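おかしのふくろのひみつ
パリパリとふわふわを守る、うすくてすごいまく

みなさんは、おかしを食べるとき、どこを見ていますか。もちろん中身ですよね! でも今日は、食べおわったらすぐにすててしまう、あの「ふくろ」の話をします。ふくろは、おかし作りの最後の大しごとをまかされた、たいせつな道具なのです。知れば知るほどおもしろくて、次におやつの時間が来るのが待ちきれなくなりますよ。

なぜ、おかしはふくろに入っているの?

むかし、おせんべいやあめは、お店の大きなガラスびんやブリキのかんに入っていて、ほしい分だけ紙につつんでもらうことがよくありました。その場ですぐ食べるなら、紙でもじゅうぶんです。でも、遠くの町まで運んだり、何週間もお店のたなにならべたりするとなると、こまったことが起こります。

おせんべいをお皿に出したまま、一晩わすれてしまったことはありませんか。朝になって食べてみると、パリッといわずに、ぐにゃっとします。これは「しける」といって、空気の中にある目に見えない水(水じょう気)を、おせんべいがすいこんでしまったからです。おせんべいの中には小さなすきまがいっぱいあって、スポンジのように水をすいやすいのです。

では、カステラやスポンジケーキならどうでしょう。お皿に出しておくと、今度はぎゃくに、かわいてパサパサになります。ケーキの中の水が、空気のほうへにげていくのです。

おもしろいですね! おせんべいは「外の水を入れたくない」、ケーキは「中の水を出したくない」。ねがいは反対なのに、どちらも同じように、水を通しにくいふくろが助けてくれます。

おかしの敵は4つ

おかしの味や歯ごたえをかえてしまうものを、ここでは「敵」とよぶことにしましょう。

一つめは、さっき出てきた「水じょう気」です。つゆの季節は空気の中に水じょう気がたくさんあるので、とくに元気な敵です。

二つめは「さんそ」です。わたしたちが息をするのに使う、あのさんそです。人間にはなくてはならないものですが、油をつかったおかしにとっては手ごわい相手です。油はさんそとくっつくと、いやなにおいが出て、味も悪くなります。古くなったポテトチップスが、へんなにおいになるのはこのためです。

三つめは「光」です。光は、油がいたむのを早めます。色のついた材料の色をうすくしてしまうこともあります。日なたにずっとはっておいたポスターが白っぽくなるのと、よくにていますね。

四つめは「力」です。ぶつかったり、おされたりする力のことです。うすくてかるいおかしほど、われやすいので、運ぶときには気をつけなければなりません。

ふくろは、たった一枚でこの四つとたたかっています。……と書きましたが、じつは「一枚」ではないのです。

一枚に見えて、何枚もある!

おかしのふくろの切り口を、けんび鏡で見たとしましょう。すると、うすいまくが何枚もかさなって、ミルフィーユのようになっているものがたくさんあります。まくのことを「フィルム」といいます。

いちばん外がわのフィルムは、じょうぶで、きれいに絵や文字をいんさつできるもの。まん中は、さんそや光をさえぎるのがとくいなもの。そしていちばん内がわは、熱をくわえるととけて、ぴったりくっつくものです。それぞれちがう特技をもったフィルムが、チームを組んでいるのですね。ふくろによって、チームのメンバーも、枚数もちがいます。

ふくろの内がわが、ぎんいろに光っていることがあります。これはアルミニウムという金ぞくを、とてもうすくつけたものが多いです。アルミニウムは、光もさんそも水じょう気も通しにくい、たのもしいメンバーです。どれくらいうすいかというと、アルミニウムをけむりのようなガスにして、フィルムの上にふわっとつける方法では、かみの毛の太さの千分の一くらいしかないこともあるのです。そんなにうすいのに、ちゃんと役に立つなんて、すごいと思いませんか! 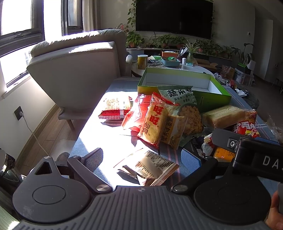
ところで、ふくろの中には、すきとおった「まど」がついているものもあります。ほかはきれいな絵でおおわれているのに、そこだけ中のおかしが見えるのです。色や形がわかると、はじめて買うおかしでも「どんな味かな」と想像できて、わくわくしますよね。

でも、まどには気をつけなければならないことがあります。そうです、三つめの敵、光です。まどからは光が入ります。ですから、まどのついたおかしは、光の当たらない戸だなやかんにしまっておくと安心です。全体がすきとおったふくろのケーキやパンも同じです。ぎんいろのふくろのおかしだって、日の当たる場所では中が暑くなり、チョコレートがとけたり、油がいたみやすくなったりします。おかしは、すずしくて暗いところが大すきなのです。

ふくろの色と文字を読んでみよう

ふくろの外がわにも、楽しいことがつまっています。

まずは色です。赤や黄色は、遠くからでもよく目立ちます。お店のたなには、たくさんのおかしがならんでいますから、「ここにいるよ!」と知らせるのに、ぴったりの色なのですね。野菜を使ったおかしには、緑色がよく使われます。緑を見ると、葉っぱや畑を思いうかべるからです。バターやミルクの味のおかしなら、クリーム色もにあいます。色を見ただけで味を当てるゲームをすると、意外とよく当たりますよ。

次は文字です。外国のおかしのふくろを見たことがありますか。たとえば中国のおかしなら、漢字がならんでいます。「蔬菜」と書いてあったら、これは「野菜」のこと。日本語でも「そさい」と読むことがあります。「仙贝」は、おせんべいのことです。「贝」は「貝」という漢字をかんたんにした字で、貝が入っているわけではありません。「仙贝」を中国語で読むと「シエンベイ」となって、なんと「せんべい」という音ににているのです! おかしの名前が海をわたって、漢字の服を着がえたみたいですね。

もう一つ、読んでほしいのが、うらがわの小さな文字です。ここには「げんざいりょう名」といって、おかしに何が使われているかが書いてあります。日本のおかしでは、ふつう、使った重さの多いものからじゅんばんに書くきまりがあります。(ただし、「てんかぶつ」とよばれるものは、分けて書いてあります。)いちばん前に「米」とあれば、お米がいちばん多い、ということです。「さとう」が先か、「小麦こ」が先か、いろいろなおかしでくらべてみましょう。

アレルギーのある人にとって、この小さな文字は、とても大事なお知らせです。友だちとおかしを分けるときは、ふくろをすてないで、いっしょに見せてあげてください。

ギザギザには、わけがある

ふくろのはしを、よく見てください。小さな山がならんで、ギザギザになっているものがありますね。あれはかざりではありません。ギザギザの谷のところに力が集まるので、そこからスッとさけるのです。

まっすぐなはしのふくろは、指でひっぱってもなかなか切れないことがあります。そこで、小さな切れこみを一つだけ入れたふくろもあります。「どこからでも切れます」と書いてあるふくろには、目に見えないくらい小さなきずや穴が、はしのほうにたくさんつけてあるものもあります。くふうした人に、はくしゅをおくりたくなります。

ポテトチップスのふくろがパンパンなのは?

大きなふくろを開けたら、中身が思ったより少なくて、「あれっ」と思ったことはありませんか。あのすきまには、「ちっそ」という気体が入っていることが多いのです。

ちっそは、わたしたちのまわりの空気に、いちばんたくさんふくまれている気体です。油とくっついて味を悪くすることがほとんどありません。だから、さんそのかわりにちっそを入れておくと、おかしはおいしいまま長もちします。そのうえ、パンパンのふくろはクッションの役目もして、四つめの敵の「力」からも守ってくれます。

高い山にふくろを持っていくと、もっとパンパンにふくらみます。山の上では、まわりの空気がふくろをおす力が弱くなるからです。家族で山に行くことがあったら、ぜひリュックの中を見てみてください。

やってみよう! しけしけ実験

用意するもの
おせんべい 9枚(同じしゅるいのもの)
お皿 1枚
紙のふくろ 1つ
チャックつきのふくろ 1つ
はかり(1グラムより細かくはかれるものがあれば、なおよい)

やりかた
おせんべいを三枚ずつ、三つの組に分けます。
一つめの組はお皿にのせ、二つめの組は紙のふくろに入れて口をおり、三つめの組はチャックつきのふくろに入れて、空気をぬいてしっかりとじます。
はかりがある人は、それぞれの重さをノートに書いておきましょう。
同じ部屋の、日の当たらない場所に一日おきます。
次の日、もう一度重さをはかり、手でわって音を聞きくらべます。

どの組がいちばんいい音でわれるか、先に予想してから始めてくださいね。雨の日と晴れの日でくらべると、もっとおもしろくなります。実験につかったおせんべいは、長く外に出してあるので、食べるかどうかはおうちの人にきいてください。

開けたおかしのしまいかた

ふくろを一度開けると、ちっそはにげて、水じょう気とさんそが入ってきます。食べのこしたときは、中の空気をそっとおし出し、口を二、三回おって、クリップでとめましょう。ふたのついたかんや箱に入れれば、つぶれるのもふせげます。

こまかいおかしがたくさんあるときは、しゅるいごとに分けるのがおすすめです。パリパリのおせんべいと、しっとりしたケーキを、開けたまま同じ箱に入れてはいけません。ケーキからにげた水を、おせんべいがすってしまいます! 一つずつふくろに入っているものなら、いっしょでもだいじょうぶです。

しまうときに、ふくろに書かれた日づけも見ておきましょう。「しょうみきげん」は、開けずに、書かれたとおりにしまっておいたとき、おいしく食べられるきげんです。「しょうひきげん」は、安全に食べられるきげんで、いたみやすい食べものについています。日づけの近いものを手前におくと、わすれずに食べられますね。

食べおわったふくろは、住んでいる町のきまりにしたがって分けてすてます。その前に、ちょっとだけ内がわをのぞいてみてください。ぎんいろかな、白かな、とうめいかな。ノートに書いていけば、あなただけの「おかしぶくろ図かん」のできあがりです。23しゅるい集まったら、きっともう、ふくろ博士ですよ!

2019年7月17日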